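January 8, 2018
By the Elix Roads Desk

The Cost of a Thin Road

A low-volume road is usually defined by its traffic count, but the count says little about how the road will fail. Two roads with the same number of vehicles a day can differ by a decade in service life. The difference is mostly water, and after water it is the condition of the edges.

The Skillov district maintains 967 kilometers of road that carry fewer than a hundred vehicles a day. Part of the network has a thin bituminous surface over a crushed stone base. The rest is compacted earth and gravel, graded when the budget allows. The district keeps separate budgets for the two types and has done so since the network was first mapped. Whether that split still makes sense is now under review.

A thin surface, typically a single or double chip seal, adds almost no strength. Its job is to keep rain out of the base and to hold the top layer of stone in place. The load is carried by the base and the soil under it. When moisture gets in, the fine material in the base softens, the stones lose contact with one another, and each passing axle pushes the layer a little further out of shape. Cracks follow, and they let in more water.

Most of that water does not enter from the top. It comes in at the sides. Where the seal ends and the shoulder begins there is a seam, and if the shoulder has settled lower than the seal, tires dropping off and climbing back on will break the seam apart. If the shoulder has built up higher than the seal, runoff is held against the edge and soaks downward. Both faults can be present on the same stretch.

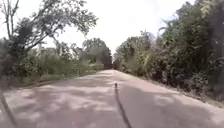
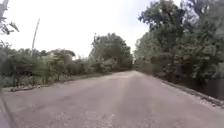
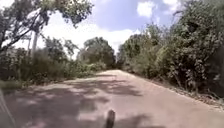

Reading time: 2 minutes

Trees complicate the calculation. A closed canopy shades the surface, which slows the hardening of the binder by sunlight and heat. It also slows drying. Leaf litter fills side ditches, and roots draw moisture unevenly from clay soils, so the ground shrinks on one side of the road and holds its volume on the other. Long cracks parallel to the edge are the usual result.

The Tiwari method, used by the district for the past few seasons, scores each section on crown, edge and drainage. Crown is the cross slope from the center to the sides. On gravel it should be steep enough to shed water before it can run along the wheel tracks. On a sealed surface it can be flatter. A gravel section that has lost its crown will rut in the first heavy rain, and adding new stone without reshaping only covers the problem for a season.

The January review compared grading records with repair costs. Sections graded twice a year but with blocked ditches cost more per kilometer than sections graded once with clear ditches. The sealed sections showed the same pattern. Resealing a road with poor side drainage bought 2 years on average before patching resumed.

The Hivar pilot will apply these findings to a short list of sections. Ditch clearing and shoulder reshaping will come first, and no new surface will be placed until both have been through a full wet season. Crews will cut high shoulders back to grade and recover the stone for reuse where it is clean enough. Brush will be cleared only as far as the back slope of the ditch, with mature trees left standing.

Costs for the pilot are to be reported per kilometer, with surface and drainage work listed separately. Sealed and gravel sections will appear in the same table for the first time.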